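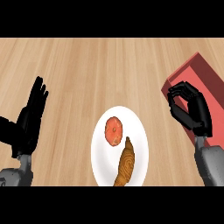

A slice on a white plate. Lunch, more or less.

Gualtiero Caruso, Dindgate, 25/01/2019

Eating at your desk is not lunch. I've said it before in this column and had letters. Saying it again.

My office — I won't name it, they still pay me three mornings a week — did away with the lunch hour in October. No announcement. A meeting appeared at half twelve, then another at one, and by the end of the month people were eating crisps with the sound turned off. The canteen shut after that. Not enough footfall, we were told. Well no. You'd put meetings on top of it.

I grew up in Vutstead, where the Harkus works had a hooter and at noon the whole street smelt of onions. My father walked home, sat down, ate off a plate, walked back. Forty minutes. He wasn't a man of leisure, he packed bearings. Nobody thought he was slacking. It was just what the middle of the day was for.

Now look at the high street in Dindgate. Four places selling the same wrap in the same cardboard sleeve, and hardly a chair in any of them. You can't sit down for less than a fiver. People eat walking. I've seen a man eat soup walking, which is a skill I suppose.

Rosalba D'Amico has run Zuccaro, the cafe behind the station, for longer than I've lived here and she told me her lunch trade is now mostly over by ten past one. "They come in, they look at the phone, they ask can I put it in a box." She has proper plates. She puts it in a box. She hates it, and charges 20p for the box, and good for her.

The usual answer is that people like the flexiblity. Some do. If you've got a child to fetch at three, then skipping lunch to leave early makes sense and I wouldn't take that off anyone. But flexible for who, mostly? In my place the people who skip lunch don't leave early. They leave at the same time as me, greyer.

And the unpaid bit annoys me. Most contracts round here dock you for the break whether you take it or not. Work through half an hour a day and it's getting on for three weeks a year given away. To a firm that took the biscuits out of the kitchen to save, and I have seen the email, around 200 pounds.

I don't want a law. We've got a law, it gives you twenty minutes if you work more than six hours, and twenty minutes is a queue. What I'd like is smaller. No meetings between half twelve and half one. Put it in the calender, block it out, let managers be the ones seen leaving their desks first, because the rest will never go until they do. A table somewhere that isn't also the printer room. Real plates, they cost next to nothing secondhand and you wash them up.

Doesn't have to be a grand meal either. Bread, something left over, an apple. Sit opposite somebody. Moan about the trains. Half of what I know about my own job I learned from moaning about trains with people from other departments, and none of it was ever in a meeting.

Anyway I've blocked mine out. Someone has already booked over it, quarter to one, "quick catch up". I've declined. See what happens.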